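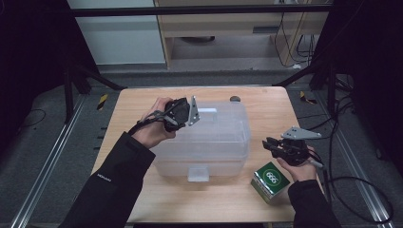
May 25, 2022
Prenbridge workshop, radio bench

Battalion got home from Poneck at the weekend, to a band, banners and a great deal of crying on the square. Their headsets got home this morning on a pallet, with no band. 674 on the paperwork. The paperwork was in a freezer bag taped to the side, and the freezer bag was the best-packed item on the lorry.

Aim for today: sort, wipe down, first electrical check, and find out why the unit log says "crackly" so often without ever saying which ear.

Sorting took all morning. The headsets are all the Goel pattern, older version, with the boom on the left and the screw you can't get at. Most have been named in marker on the ear cup. A few have been renamed, and one has been renamed four times, each owner crossing out the last like a library card. Marker comes off with the usual spirit if you don't rub. If you do rub, the cup goes shiny and the stores people will ask about it until July.

Check is the same as last time: continuity on both ears, then the mic, then wiggle the cable at the plug end and at the boom end with the meter still on. Wiggling is not in the manual. I have asked for it to go in the manual. The reply was that "wiggle" is not a defined movement, so I've resubmitted it as "flex gently by hand", and we'll see if that gets past them.

Through 377 by the time I stopped. The rest are still in their sacks by the door, please leave them in the order they are in, the sacks match the company lists and I only have the one set of lists.

Crackle: it's the plug. Sand gets in behind the collar and sits under the spring. Cleaned three as a trial with the soft brush and then dry air, and all of them went quiet on the meter. Left them plugged into the test set over lunch and they were still quiet after. I would like to say that settles it, but these are three headsets on a bench in Prenbridge and the nearest sand is at the long jump. Want to try a batch from each company before we write it up. C Company's seem worse. C Company will say they worked harder. The sand may have a view on that.

Things that are not the plug:

Foam on the ear pads. Goes to crumbs if you look at it. Replace the lot, don't bother grading them.

Boom joint, loose on a fair few. Tightens up with the long driver, held at an angle that I can't recommend to anyone with a bad wrist.

One cable chewed. Teeth marks are small. Log entry reads "damaged in use".

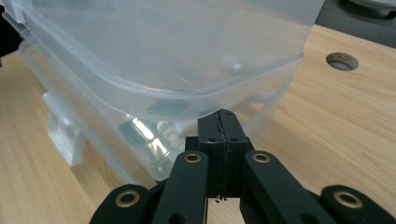 Storage box on the table.

Batteries. 300 Fillum packs came with the headsets, for the belt units, and the belt units did not come. They are apparently on another lorry, or on the same lorry, which has gone somewhere else. I rang round and was passed between four desks, the last of which was the first again with someone different sitting at it. Packs are in the battery cupboard, top two shelves, not charged and not to be charged until we can see what they've been running. Last year we charged first and asked afterwards and had to air the place out.

The Fillum labels have faded so the date of issue can only be read by tilting them under the lamp. I started writing the dates on tape, then found the tape doesn't stick to the casing in the slightest, so if you find little strips of tape with dates on the cupboard floor, that was an afternoon's work and I'd be grateful if you didn't mention it. Paint pen tomorrow.

Test set number two is reading low again on the mic side. I swapped the lead and it came back up, then it dropped again after tea. Anything I checked on it between tea and stopping is marked with a pencil cross on the tag and should be done over on number one. Number two wants sending away. It has wanted sending away since before the battalion left, and the battalion has now been out and come back.

Unit wants the first batch returned for the parade rehearsal. I asked what they need working radios for at a parade. So that people can be told when to turn left, it seems, which after a whole tour together I'd hoped they could manage by feel. Said we'd do what we could. They heard "yes".

To do:
Order ear foam, more than you think.
Brush and air trial, a handful per company, write down which company this time.
Paint pen.
Chase the belt units. Start with the fourth desk.
Send "flex gently by hand" again if no answer.
Somebody has the long driver. It was here at four.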